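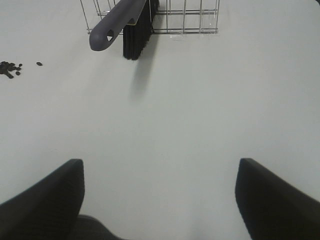

Progress report to the Morais Fund
Cliltcombe Community Kitchen, second report
Nov 17, 2019

Hi all, and thanks for giving us the extra week on this one. October ran away from me. The short version is that we're open, people are coming, and most of the grant is spent on the things we said we'd spend it on (the exception is the freezer, see further down).

Where we are with cooking nights

We started with one evening a week and by the middle of October we'd gone to 2, because the Tuesday group got too big for the stove. Soup is still the favorite. I had big plans for a dumpling night and it was chaos, flour everywhere, but everybody asked for it again so it's back on the list for after the holidays!

The Bernen bus change hurt us for a while. The last one back now leaves before we've finished eating, so a few of the Bernen families stopped coming. We've moved the start earlier and most of them are back. I'd like to keep an eye on that over the winter before I call it fixed.

The room itself

The painting is done and the new shelving is up in the pantry. We still need a second sink. The plumber's quote came in higher than I'd budgeted, so I've asked for another one and I'll send you both when I have them.
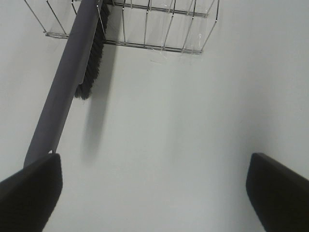

Wire rack, Cliltcombe, fall 2019

Small equipment came in under budget, which was a nice surprise after the plumber. We bought a lot of it secondhand, and the big stockpots came from a cafe that was closing down in Bernen. The one thing I wouldn't buy used again is knives. We spent more on getting them sharpened than they cost.

Money

You'll remember the equipment line was $1000. We've used most of it, and the leftover is sitting there for the freezer. I held off on buying one because the wiring in the back hall needs looking at first, and I didn't want it in the way for months with nowhere to plug it in. If you'd rather we moved that money to the sink, tell me and I'll redo the sheet.

The supplies order from Kemix was late twice. I've complained, they were very polite, and we'll see.
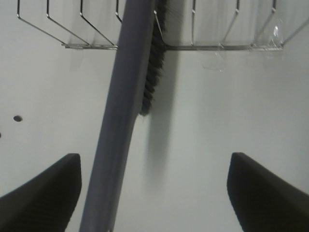
What's next

Food safety training for 6 of our regulars is booked, and 4 of them have said they'd like to lead a session of their own afterward. I'm really pleased about that, it takes some weight off me and the menus will get more interesting. We're also talking to the school about a Saturday lunch, but it's early days and I don't want to promise anything.

Receipts are coming separately as soon as I've found the last two.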